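Abierto el carril bici entre Drosbridge y la ribera de Pekon

Los ciclistas que viajan entre Drosbridge y la ribera de Pekon ya no tienen que compartir la carretera comarcal con los camiones. El nuevo tramo, de 2 kilómetros, quedó abierto al público esta semana y enlaza con el sendero que bordea el embarcadero de Sembiring.

La obra, adjudicada a la constructora Rundmont, incluye una pasarela metálica de 66 metros sobre el canal y 646 metros de firme drenante en la zona que se inunda con las mareas vivas. Los trabajos debían terminar en octubre, pero la cimentación del estribo norte obligó a retrasar la entrega.

«Antes había que dar un rodeo por el polígono o jugársela en el arcén», explicó Mutua Owino, ingeniero responsable del proyecto. Owino añadió que la anchura de la pasarela permite el cruce de dos bicicletas y un peatón sin necesidad de detenerse. 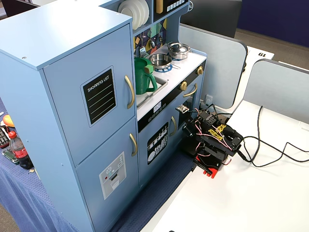
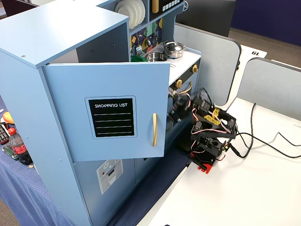 Cocina de juguete de color azul claro.

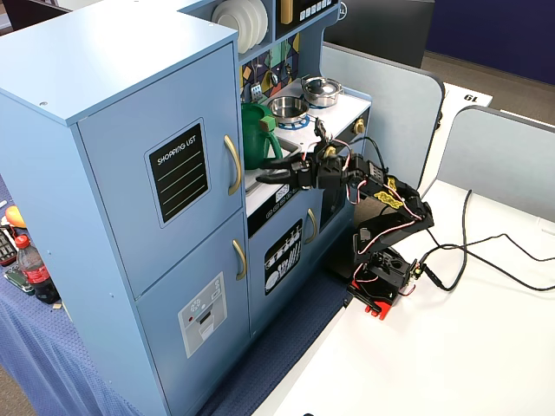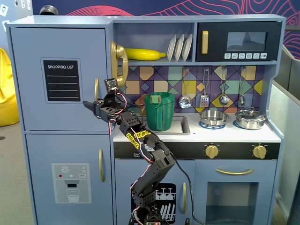

Queda pendiente la iluminación del acceso sur, donde se colocarán balizas solares. El aparcamiento para 200 bicicletas previsto junto a la estación de Drosbridge saldrá a licitación por separado. Hasta entonces se mantienen los soportes provisionales de la plaza y el desvío peatonal por la calle del Molino.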